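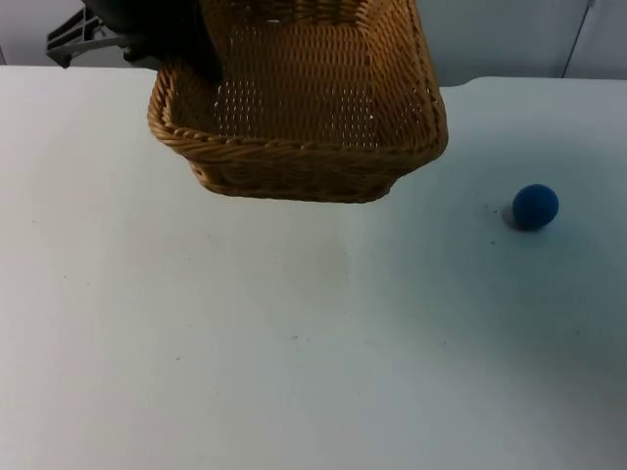
By Zeeshan Baloch

The arms at Coltness: questions I keep getting

I've packed baskets on the Grandport floor for long enough that people stop me at the coffee machine and ask about the robots, so I'm typing up my answers once and pinning them on the site. These are mine, not the company's. If you want the official version, go to the Bukhari Room and ask for the handout (it's fine, it's just very long).

Are the arms taking our jobs?

Two jobs on my line have changed a lot and none have gone away so far. I can't promise you what next year looks like and I'd be suspicious of anyone who did. What I have in writing is that the people on the basket line stay on the basket line through June, with the same pay grade, and that any move after that gets talked over with us first.

So what do they do all day?

Handling practice, mostly. Picking up a basket, holding it at an angle, dealing with something small and round inside it. I know it sounds like nothing! But our baskets are woven, they flex, and the rims are thick and bumpy, so a grip that works on a cardboard box doesn't tell you much about wicker.
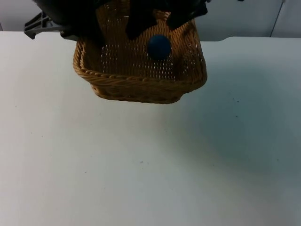

Gripper at the basket, blue ball inside.

Do you have to know how to program?

Nope. I took the training at the Clotusley site, which was 40 hours, and most of it was learning to stop an arm, restart an arm, and describe what went wrong in words the engineers could use. That last part was harder than I expected – "it went weird" gets you a very patient look.

What does a normal shift look like now?

I start at 7 a.m. with a walk past the stations, then I'm on regular packing until the first break. After that I sit with an arm, reset the basket when it needs resetting, and write notes. I used to lift and turn 400 baskets on a busy shift. Now it's 76, and my wrists have noticed. The trade is that I spend a lot more time looking at a screen, and my eyes have noticed that too.
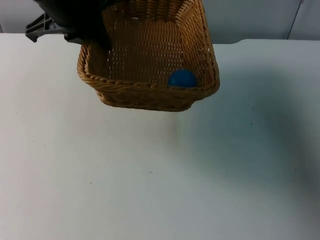 Notes are the part of the job I'd tell new people to take seriously. Each one needs the basket position, the ball position and which side the gripper came in on, every time, even when you're bored silly. With the blue ball up against the front rim by the right corner and the gripper over at the left rear, I write exactly that, and the engineer in the other building knows what I mean without calling me.

Is it noisy? Is it safe?

Quieter than the tape machines, for sure. Keep your hands off the table while an arm is live, know where your stop button is, and don't lean in to fix a basket "real quick." I've caught myself about to do it more than once.

Who cleans the stations?

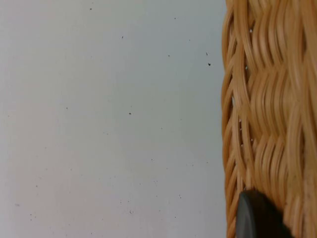
Cleaning is on whoever ran the station last, and yes, that caused some grumbling when it started. We wipe at the end of each block and again before the cameras get checked. Once you see a tabletop up close next to the wicker, with all those little dark specks across the pale surface, you'll understand why I carry my own cloth. Use the dry ones from the blue bin, please. The damp ones leave streaks and then I'm the one doing it over.

Can I go back to full-time packing if I hate it?

Yes. Tell your lead before the next rota goes up and you'll be swapped out. A couple of people have done it and there were no hard feelings.

Who do I ask if my question isn't on the list?

Me, any afternoon, last bench before the loading doors. Bring coffee if it's a long one.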